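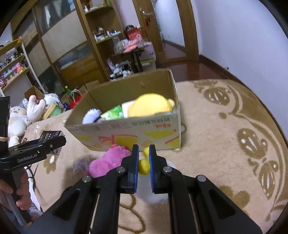

アパレシーダ・カヴァルカンチに言わせると、空気清浄機を入れてから三日で鼻が通ったのだから、花粉症に効くのは間違いないし、まだ疑っている私のほうがどうかしているらしい。三日。そのうち二日は雨だったはずだが、電話では黙っていた。

2023/03/20 文:コルネル・ブザトゥ

朝から目がかゆい。薬は六時半に飲んだ。効いているのかどうか、飲まなかった場合の自分と比べられないので何とも言えない。

彼女が買ったのはFluleroという卓上型で、花粉のほかに「気分の重さ」も取ると説明書に書いてあるそうだ。気分の重さを何で測ったのか知りたい。店頭で見たときは、緑のランプがついたら空気がきれいだと店員が言っていた。ランプをつけているのはその機械自身である。自分の答案に自分で丸をつけているようなもので、私はこの手の緑色をあまり信用しない。

昼、Pilomierの花粉アプリを開いたら、今日の予測指数は3,000とあった。昨日も3,000だった。夕方に出た昨日の確定値は2,702で、画面には「ほぼ的中」と出ている。どこまでが「ほぼ」なのか説明のページを探したが、有料会員の案内に飛ばされてやめた。だいたい指数の単位がどこにもない。それでも毎朝見てしまうのだから、向こうの勝ちなのかもしれない。
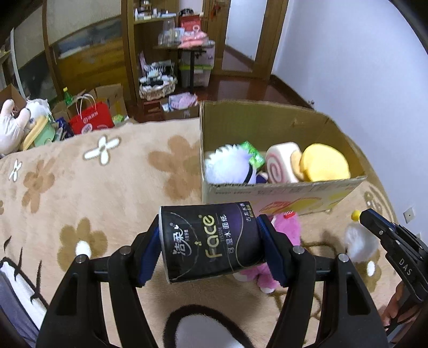

鼻のかみすぎで小鼻の横が赤くなるのも毎年のことで、保湿だの肌にやさしいだのという文句にはこれまで何度も金を払ってきた。箱の値段が倍になっても、三月の終わりにはやはり赤い。その点、黒い包みに金色で「Face」、その下に「TISSUE」とあるこれには「可湿水」とも書いてあって、水にぬらしても使えるという意味だと思う。やさしさは確かめようがないが、水ならやってみれば済む。書く文句はそのくらいにしておいてほしい。端に小さく「古龙水」ともあり、こちらはオーデコロンのことだろうから、詰まった鼻の人間には判定できない。

夜、窓を閉めて洗濯物は室内に干した。ヨーグルトは先週でやめた。十一月から食べ続けて、三月になったら例年どおりくしゃみが出た。体質が変わるには年単位でかかると袋の裏にあったが、それなら何年目に文句を言っていいのかも書いておくべきだ。明日は耳鼻科。予約は午後。

当サイトではCookieを使用しています。閲覧を続けることで利用に同意したものとみなします。[同意する]

コメント(3)

すぎ子
うちのアプリも毎日「多い」しか出ません。四月まで見なくても同じですね。

Bucur
ヨーグルトは一年では無理です。私は三年目で軽くなりました。飛散の少ない年だっただけかもしれませんが。

匿名
耳鼻科の結果も書いてください。点鼻薬に替えるか迷っています。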